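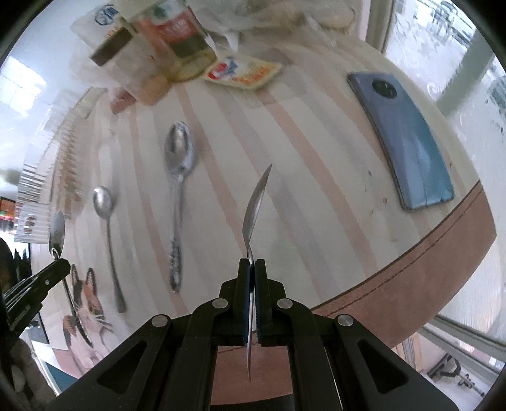 Four spoons on a stripy cloth, with one of them gripped edge-on between the jaws.

Picking up a spoon is easy, right? You've done it since you were tiny. Now have a go at explaining it to somebody who has never had hands. Which finger moves first? How hard do you squeeze? I tried writing it down once and I'd filled a whole page before my spoon had even left the table!

That's the puzzle I work on at the Bredon workshop, and our project is called Skernum (it's a silly name, but we've all got used to it). We want robots to learn small kitchen jobs by copying people. Grown-ups call this "learning from demonstration", or you could just call it showing instead of telling.

So how do you show a robot something? We use grippers that a person holds. You carry one about, you open and close its jaws, and a camera on it records what it sees. The clever bit is that the camera gets the gripper's view of the job, so what it records looks very much like what a robot would see if it had the same gripper on the end of its arm.

Spoons are horrid for robots, by the way. They're thin and shiny, and they lie so flat that there's hardly anything to get hold of. Shiny things also change how they look when you move, so a spoon can have a bright white patch on it one moment and a dark one the next. Try it with a teaspoon near a window and you'll see what I mean.

We also want a table with plenty going on. Look how many other things there are besides the spoons: a phone lying on its front, packets and tubs at the back, even a printed cat on the left! A robot that has only ever practised at a bare table can get terribly muddled when it meets a real one. If it learns with clutter, it has to work out for itself that the spoon matters and the cat doesn't.

Then comes the computer part. We feed in all our recordings and the computer guesses, over and over, what the gripper should do next. When a guess is wrong it changes itself a teeny bit and guesses again. Nobody types in "spoons are thin".

Does it work? Well, sort of! We ran a test in April. One robot learned from 14 recordings and another learned from 312, and each of them got 18 tries at picking up a spoon. The first robot managed it 2 times. The second only missed 2, so it did it 16 times out of 18, and I did a little dance by the kettle.

It still can't manage a spoon that's hiding under something, and forks are a whole other headache. We're doing those next.

Want to try it at home? Get a pair of kitchen tongs and lay some spoons on the table. Shut one eye, keep your other hand behind your back, and see if you can turn a spoon on its edge using only the tongs.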